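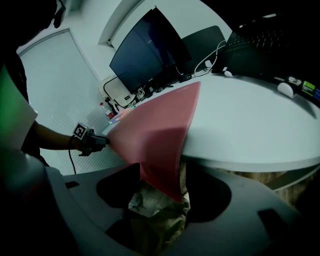

Can a Machine Clear a Desk Yet?
Project report, 9/18/19
Rajeshwari Kotian and Lakshmi Naidu

1. What we set out to do

Our project started in May as a reading project on household robots and turned into a practical one over the summer. The question was narrow. Given an ordinary work desk with ordinary things on it, could a machine with one simple gripper clear the soft items off it into a container, without knocking anything else over or pulling a cable?

We picked cloth because every source we read said cloth is hard. A mug has a shape and keeps it. A towel or a sweater has a different shape each time it is put down, and changes again when it is touched. We also wanted a job people do at home without thinking, so that the gap between the person and the machine would be easy to see.

2. How we worked

The work had two parts. In the first, a person did the chore with a hand-held gripper. It opens and closes like the one on a robot arm and carries a camera and a square printed marker for tracking. The person holding it can only do what the two fingers can do, so the recording shows the chore at the machine's level of skill in the hand but with a human deciding what to do next.

In the second part, a small arm on loan to our department, a Lernano, tried to repeat the same motions using a program trained on the recordings. The training software was Flurkonix, which we used with its default settings except for the length of each clip.

We recorded 180 runs by hand. Each run was one item moved from the desk to the bin below it. Lakshmi did most of the recording and Rajeshwari did the sorting and labeling. We used a normal desk with a computer on it on purpose. A bare table would have been easier, but hardly anyone lives with a bare table.

3. What was hard for the person

We expected the hand-held part to be easy, and for the first few items it was. The trouble came at the edge of the desk. If the cloth is gripped near the middle, it comes up in a bundle and goes into the bin in one move, provided the opening is wide enough. If it is gripped at a corner, it trails. Part of it hangs down and part of it stays on the desk, and friction holds it there. A pink cloth draped over a rounded edge, with the lower end already in the opening of the bin and the upper end still flat on the desktop, looks nearly done. For a person it is nearly done. For a program that checks only whether the gripper has let go over the bin, it counts as finished, and the cloth is still on the desk.

The opening of the bin was the other problem. It is round, and a bag or anything else bunched up inside takes away room. We pushed things down by hand between runs at first, then stopped doing that, as a robot would not have anyone to do it.

Cables also slowed us down. The gripper has its own cable, and the desk has several. We changed the way we approached the desk after the second day of recording so that the gripper's cable stayed on the floor side.

4. What was hard for the machine

The arm picked up cloth more often than we thought it would. It was less good at knowing what it had. Twice it closed on the fold of a towel, lifted the top layer only, and carried on as if it held the whole thing. It had no plan for a second try. A person who drops one end of a towel simply grabs it again, and we found that we had cut many of these second grabs out of the recordings because they looked like mistakes. That was our error. We put them back in and trained again, and the arm began to regrip in some cases.

Speed is still poor. Lakshmi could clear an item with the hand-held gripper in 12 seconds on a normal run. The arm needed more than 2 minutes, most of it spent moving slowly near the monitor.

5. Where this leaves the question

We also visited a shop-floor site in Gurkton where an arm by Stępień moves folded packages from a belt to a box. It does this all day with few stops. The packages are flat, they face the same way, and there is nothing near the belt to bump into. Our desk had none of that.

Our answer is that a machine can do parts of this chore, slowly, with a person close by. It can't be left alone with a desk that somebody uses.

6. Next steps

- Record the full set again with the bin on the other side of the desk.
- Add a check after release that looks at the desktop as well as the bin.
- Keep every failed grab in the data.
- Try a stiffer fabric and a very thin one.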